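Zumengate Forums > Automation and Robotics > Faults and Troubleshooting

Gripper dropping soft shoes, no fault logged

Started by lizelle_s, 14 replies

lizelle_s
Posted 7:40 am

We're having trouble with placing fabric shoes into a display booth. Hard items are fine. Soft ones slip out of the fingers on the way in, and the controller carries on as if the part were still there. Yesterday it ran the full place motion with nothing in the fingers, opened, backed out, and marked the cycle good. The shoe was under the table.

The cell is the one Tshepo Chauke set up in May. The controller is a Sorkano, and the grip check is whatever it shipped with. The fingers are the soft orange kind bolted to black plates, same as on our hand-held tool.

The log has no fault in it at all. I went back through 500 cycles and found two more that look the same, where the fingers closed further than they should have and nothing stopped.

Has anyone seen this?

m_sastry
Posted 8:05 am

What is your grip check looking at? If it only looks at motor current, a closed empty gripper draws current too. The fingers push on each other and the controller reads that as a part.

lizelle_s
Posted 8:22 am

Current only, as far as I can tell. There is a field for minimum width and it is set to zero.

m_sastry
Posted 8:30 am

There's your missing fault. Set the minimum width to something a bit under the thinnest part you run. It won't stop the drop but it will stop the cell from lying to you about it.

skovero_user
Posted 9:14 am

I'd look at the fingers before touching settings. Soft fingers pick up lint and dust from fabric and they get slick. We wipe ours down every 200 cycles. Before we did that we lost parts all the time.

lizelle_s
Posted 9:31 am

They were wiped yesterday morning. It dropped one that afternoon.

tshepo_c
Posted 10:02 am

I set that cell up, so I'll answer for the zero. The first parts were thin straps and the width check tripped on every one of them. I turned it off to get through acceptance and it should have gone back on. That is my mistake.

I don't agree that it's dirt. The fabric folds where the fingers push on it. You grab the shoe at one width, the robot speeds up, the fold slides, and now the shoe is thinner than it was and the force hasn't followed. Try the same grasp with the hand tool, slowly, and you'll feel it move.

Also watch the angle. If the shoe goes in toe first and tipped forward, the heavy end is out in front of the fingers and it wants to rotate.
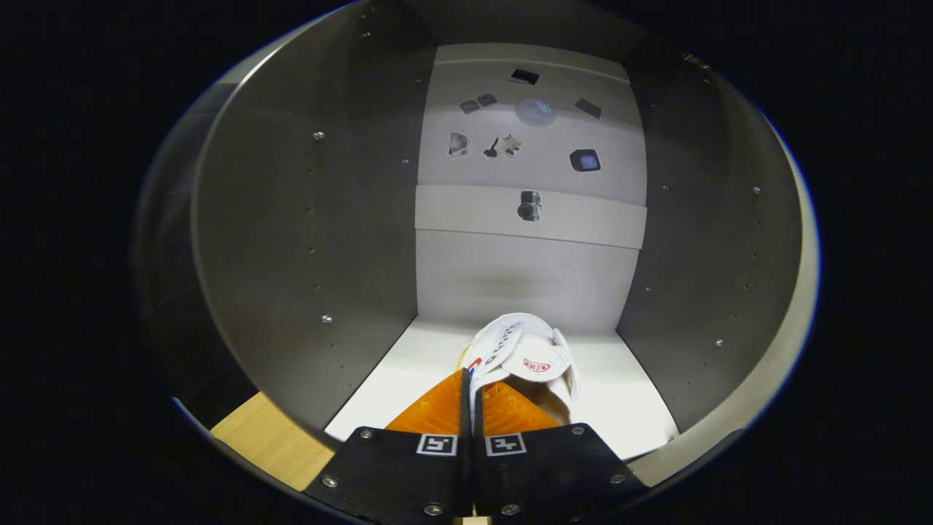

My suggestion is to take it further back and come in slower for the last part of the move. The walls don't leave you much room to correct once you are inside, so the grasp has to be right before you get there.

skovero_user
Posted 10:20 am

Slower costs you cycle time. Clean fingers cost you a rag.

karabo_s
Posted 10:41 am

I run the late shift on this cell, so a few things from the floor.

It does not only happen at speed. I had one drop while the arm was sitting still waiting on a reset. The shoe sagged for a bit and then went.

My bigger worry is what people do after a drop. Twice now someone has reached in to get the shoe while the cell was still in auto, because the screen was green and there was no alarm. The arm was paused between moves. It was not stopped. Please don't treat this as only a quality problem.

m_sastry
Posted 10:48 am

Agreed, and that changes the order of work. Why can anyone reach in while it's in auto? Is there a gate switch?

karabo_s
Posted 10:55 am

There is a gate on the front. The side panel has a gap at the bottom big enough for an arm, and that's where the shoes end up.

r_joubert
Posted 11:30 am

Reshma Joubert here, I look after safety for this line. The cell is locked out as of now and stays that way until the side gap is closed. Karabo, please send me the times of both reach-ins. I don't need names.

tshepo_c
Posted 11:37 am

Is a full lockout needed? We could run hard items with the gap taped off and a sign on it. We have the Esteban order waiting.

r_joubert
Posted 11:44 am

No. Tape is not a guard. I'll talk to the Esteban people myself.

lizelle_s
Posted 3:52 pm

Update. The panel is being cut now and goes on tomorrow. Width check is back on. We tested it with the hand tool on the bench and it flags an empty close every time, also when a shoe slips partway. Some thin straps still trip it, so those need their own recipe.

I have not settled the dirt or fold question. I'll run a batch each way once we are unlocked and post the counts.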